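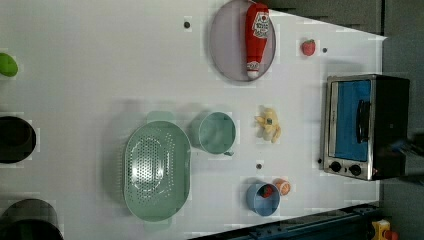

地区の総生産が伸びているのに住民の所得が横ばいというのは、どちらかの統計が間違っているのではないか、という返信が付いた。両方正しくても起こる。Stomsideの地区経済計画案を例に、順に書く。

前提の確認。総生産は「その区域の中で生み出された付加価値」を測る。区域の住民が受け取った所得を測るものではない。生産の場所で記録するか、受け取り手の居住地で記録するかの違いで、国全体ならGDPとGNIの差に相当する。

国の単位では両者の差が小さい場合が多く、混同しても実害が少ない。区域が小さくなるほど、通勤と本社への利益移転が境界をまたぐので差が開く。地区単位で総生産を目標に置くときは、この差を最初に示すのが手順だと思う。

計画案は2022年1月15日に公表された版を参照している。以前の版とは表番号がずれているので、照合する場合は注意。本文より付録の方が情報量が多い。

計画案の主目標は地区総生産の成長率。副目標に雇用数と「域内調達率70%」がある。住民所得は本文に一度出てくるが、指標にはなっていない。付録の指標一覧にも載っていない。

まず総生産の内訳から。付録の産業別表によると、基準年からの増分の80%が運輸・倉庫業に計上されている。この区分で期間中に新設された大規模事業所はClolleckの配送拠点だけなので、増分の大半はこの拠点と読んでよいはず。ただし事業所別の数字は秘匿されていて、直接は確かめられない。

付加価値は、雇用者報酬、営業余剰、固定資本減耗、純間接税に分かれる。自動化された倉庫は設備が大きく、固定資本減耗と営業余剰の比率が高い。雇用者報酬の比率は小売や介護より低くなる。

営業余剰は法人に帰属する。本社が区域外にあれば、配当も内部留保も区域外で受け取られる。固定資本減耗は誰の所得でもない。設備の更新に充てる分であり、設備の調達先が区域外なら支出も外に出る。

残るのは雇用者報酬だが、これも居住地で分ける必要がある。拠点は幹線道路沿いにあり、隣接区域から通える。通勤者の居住地の内訳は計画案に載っていない。載せるべき表を一つだけ挙げるなら、これになる。

以上を順に差し引くと、総生産の増分のうち住民の所得になる割合はかなり小さくなり得る。「なり得る」としか書けないのは、差し引く項目の数字が公開されていないため。統計の誤りを疑う前に、ここを埋める必要がある。

次に域内調達率70%について。定義が二通りあって、計画案は途中で入れ替わっている。

本文の定義は「地区内に所在する事業者からの購入額が、購入総額に占める割合」。付録の定義は「地区内に所在する事業者と取引のある事業所の割合」。前者は金額の比率、後者は事業所数の比率で、比較できない。

後者の定義では、年に一度だけ地元の店で文具を買った事業所も「域内調達あり」に入る。70%という水準は後者なら達成しやすく、前者ならどの地区でもかなり難しい。目標がどちらなのかは確定させてほしい。

金額の比率で測る場合も、卸の扱いで結果が変わる。地区内の卸から区域外で製造された品を買うと、購入額の全額が域内に計上される。実際に地区に残るのは卸のマージン部分だけ。産業連関表の作法では、マージンを商業部門に、残りを移入に振り分ける。

現状値の推計に使われた調査についても書いておく。調査票の配布数は2,000、有効回答は87。回収率は5%に届かない。回収率が低いこと自体より、誰が答えたかの記述がないことの方が問題になる。

87の回答を産業別と規模別に割ると、多くのセルは一桁になるか空になる。地元との取引が多い事業所ほど、地区の調査に協力しやすいという偏りも考えられる。方向としては調達率を過大に見せる。補正の有無は書かれていない。

ウェイト付けの記述もない。大規模事業所が一つ回答に入るか入らないかで、金額の比率は大きく動く。標本が小さく分布の裾が長いときに、単純平均を小数第一位まで出すのは避けた方がいい。

「乗数はどう計算しているのか」という質問もあった。計画案はSavchukという地域推計ツールの出力をそのまま載せている。全国の投入係数を、地区の産業別従業者数から求めた立地係数で調整する型のもの。手法としては標準的で、それ自体に異論はない。

立地係数による調整には既知の癖がある。ある産業の従業者が地区に多ければ、地区の需要はまず地区内で満たされると仮定する。同じ産業の中で移出と移入が同時に起きる場合を扱えず、移入を過小に、乗数を過大に見積もる傾向がある。

倉庫業はこの癖が強く出る。Clolleckの拠点で従業者数が跳ね上がると、立地係数も跳ね上がり、ツールは地区の事業者が倉庫サービスをほぼ地区内で調達していると判断する。実際の拠点は広域の配送を担っていて、地元の事業者に保管場所を貸しているわけではない。

対処法はある。立地係数に規模の補正を掛ける、特定の産業だけ手作業で係数を上書きする、感度分析を付ける。三つ目だけなら追加の調査は要らない。現在の計画案には乗数が一つの値で書かれていて、幅がない。

比較対象としてSkistetskaの計画が引用されている点にも触れる。引用されているのは成長率の図だけだが、Skistetskaの計画では居住地ベースの所得が主指標で、総生産は参考値の扱いになっている。図だけ持ってくると、この違いが落ちる。

Skistetskaの方式にも弱点はある。居住地ベースの所得は税務データに依存するので公表が遅い。年金や財産所得を含めるかどうかで水準が変わる。退職後の転入が多い地区では、就業環境が悪化していても所得が伸びることがある。

そのため、居住地ベースの所得に一本化しろという主張はしない。総生産は事業所の活動を見るのに使えるし、速報性もある。二つの系列を並べて、差を通勤、利益移転、減耗に分けて示せば、読み手が判断できる。

環境側の指標も一点だけ。計画案は「総生産あたりの排出量」の低下を成果に挙げている。分母が前述の理由で膨らんでいるので、排出の総量が変わらなくてもこの比率は下がる。総量の系列を併記しないと意味が取れない。

加えて、配送車両の排出は地区境界の内側の走行分しか数えていない。拠点の付加価値は全額を計上し、輸送の排出は境界で切っている。分子と分母で範囲が揃っていない。揃え方は複数あるが、少なくとも注記は要る。

「それなら拠点の誘致は失敗だったということか」という返信について。そこまでは言えない。雇用は発生しているし、事業用資産への課税分もある。評価に必要な系列が計画案に入っていない、というのがここまでの内容。

課税分については、減免期間の有無で初期の数年が変わる。計画案の財政の章には減免の記載がなく、付録の脚注に「適用のある場合」とだけある。適用されているのかどうかは読み取れなかった。ご存じの方がいれば資料の所在を教えてほしい。

意見提出の窓口には、次の点を送った。増分の所得帰属の内訳、通勤者の居住地の表、域内調達率の定義の統一、調査の回答者属性、乗数の感度分析、排出量の総量と範囲の注記。文面は技術的な照会だけに絞っている。

訂正。上の方で純間接税を付加価値の構成項目に入れたが、Savchukの出力は基本価格表示なので、生産物に課される税はそもそも含まれない。計画案の本文は市場価格と書いており、ここも表示が揃っていない。照会に追加しておく。

追記。付録の産業別表は名目値だった。デフレーターの記載は見つからない。運輸・倉庫業は期間中に料金改定があるため、実質化すると増分の構成比は80%から動くはず。どちらに動くかは、使うデフレーター次第。

立地係数の補正の手順は、計算用の表を整えてから別の投稿にまとめる。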